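Projektbericht: Wie lange bleiben Kartoffelchips knusprig?
Verfasser: Asger Gunnlaugsson
Abgabe: 11. November

Einleitung

In meinem Projekt habe ich mich mit der Frage beschäftigt, warum Kartoffelchips nach dem Öffnen der Packung weich werden. Das Thema klingt einfach, aber in der Literatur findet man viele verschiedene Erklärungen. Ich habe mich auf die Aufnahme von Wasser aus der Luft beschränkt. Die Veränderung des Fettes durch Sauerstoff habe ich nur am Rande behandelt, denn dafür hatte ich keine geeigneten Geräte.

Grundlagen

Ein frischer Chip enthält sehr wenig Wasser. Die Stärke ist nach dem Frittieren in einem glasartigen Zustand, und deshalb bricht der Chip mit einem hörbaren Geräusch. Wenn er Feuchtigkeit aufnimmt, wirkt das Wasser wie ein Weichmacher. Der Chip biegt sich dann zuerst ein wenig, bevor er bricht. Das Salz an der Oberfläche kann Wasser aus der Luft binden, wenn die Luft feucht genug ist.

Durchführung

Ich habe Chips aus derselben Lieferung auf 9 Schalen verteilt. Die Schalen standen in einem Schrank im Lebensmittellabor in Fokholm, die Luftfeuchtigkeit wurde jeden Tag notiert. Gewogen wurde immer am Morgen vor dem Unterricht. Die Versuche dauerten sieben Tage und wurden im Juli durchgeführt, als es draußen ziemlich schwül war. Eine zweite Reihe mit verschlossenen Gläsern diente als Vergleich.

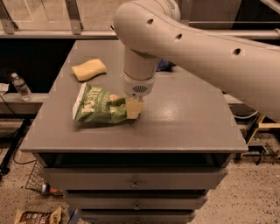
Warum wurden die Chips nicht in der geöffneten Tüte gelagert?
In einer offenen Tüte ist die Feuchtigkeit nicht überall gleich. Die oberen Chips werden schneller weich als die unteren, und man kann die Proben nicht gut miteinander vergleichen. In den flachen Schalen hatten alle Chips Kontakt mit der Luft.

Ergebnisse

In den offenen Schalen nahm das Gewicht am ersten Tag am stärksten zu, danach wurde die Kurve flacher. In den Gläsern blieb das Gewicht fast gleich. Beim Brechen von Hand war der Unterschied schon am zweiten Tag gut zu merken. Eine Schale musste ich aus der Auswertung nehmen, weil ich das Leergewicht falsch aufgeschrieben hatte. Insgesamt liegen 1516 Messwerte vor, die Werte der Luftfeuchtigkeit sind darin enthalten.

Fehlerbetrachtung

Die Temperatur im Schrank war nicht konstant. Auch das Brechen von Hand ist keine genaue Methode und hängt von der Person ab. Mit einem Gerät zur Kraftmessung könnte man die Knusprigkeit in Zahlen angeben. Für eine Fortsetzung würde ich außerdem gesalzene und ungesalzene Chips getrennt untersuchen. Die Tabellen mit den einzelnen Gewichten befinden sich im Anhang.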